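Print this article | E-mail to a friend

Coat Type and Shedding in Mixed-Breed Dogs

By Athina Karras
August

Most people who call a breeder ask about shedding before they ask about anything else. The answer they get is usually a single word, and the word is usually wrong. Shedding in a mixed-breed dog depends on several genes that are inherited separately, and two puppies from one litter can differ more from each other than either does from its parents.

A hair grows, rests and falls out. In a long-cycle coat, such as a Poodle's, the growing phase lasts for many months and few hairs are lost at once. In a short-cycle coat, such as a Labrador's, the hair reaches a fixed length, stops, and is pushed out. Double-coated dogs add a soft undercoat that comes out in quantity twice a year. Indoor heating and artificial light blur the seasons, so a house dog may drop undercoat at a low rate all winter.

Curl matters as well. A curled coat does not stop hair from falling out, but it holds the dead hair against the dog. The owner sees less on the floor and finds it later as mats behind the ears, under the collar and in the armpits. Owners who report that their dog "doesn't shed" have often not brushed down to the skin.
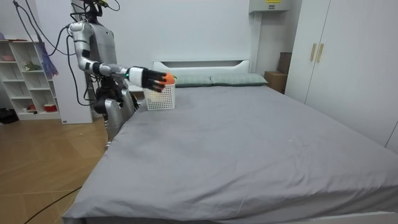 Leonidas Koutsoukos, a groomer in Tundier, keeps a written record of every dog he handles. The record now covers 1,551 visits. He notes coat type, the date of the last bath, the tools used, and whether a comb passes to the skin without catching. The last item is the one he trusts.

"People bring me a dog that has been brushed every day, and the comb won't go in," he says. "They brushed the top inch."

His method is line brushing. The coat is parted with one hand so that a line of skin shows, and the hair below the line is brushed downward in short strokes. The part is then moved up by half an inch and the process repeated. A slicker brush does the first pass and a steel comb checks the work. On a medium-size dog weighing 70 pounds, a full session takes him most of an hour. At home it can be split by body area: legs one evening, back and sides the next.

Bathing comes after brushing. Water tightens any mat already in the coat, and a mat that could have been teased apart dry will often have to be cut out wet. The coat should be rinsed until the water runs clear and then dried to the skin, as damp undercoat can irritate it.

Allergy is a separate matter. The proteins that cause most reactions are found in saliva and dander as well as on the hair. A dog that drops little hair still licks itself and still sheds skin. Anastasia Vrettos, a veterinarian at the Dollden clinic, advises families with an allergic member to spend several hours with the individual dog, on more than one visit, before they commit. She does not accept breed or cross as evidence.

Washable bedding helps. Fitted sheets and removable covers can be laundered weekly in hot water, and soft toys that the dog carries in its mouth should go in with them if the label allows. Toys that are not in use are best kept together in a container that can be wiped out.
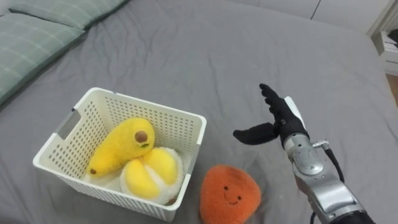 Plush toys in a plastic basket on a bed with a gray fitted sheet.

Puppy coats mislead. The adult coat comes in at some point in the first year or so, and in crosses the change can be sharp. A flat-coated puppy may turn wavy, and a woolly one may become coarse along the back. During the change both coats are present and tangle together. Marina Zacharopoulos, who breeds at Nultia, tells buyers to expect the worst matting at this stage. In her last litter of 11, she placed no puppy before the buyer had been shown how to use a comb.

Clipping short is a fair choice for a curled coat. It is a poor one for a double coat, where the undercoat may grow back faster than the guard hairs and leave the dog with patchy cover for months. Where the type is in doubt, part the hair over the shoulder and look for a dense, paler layer near the skin. If one is present, leave the clippers in the drawer and use an undercoat rake, working with the lie of the hair.

Print this article | E-mail to a friend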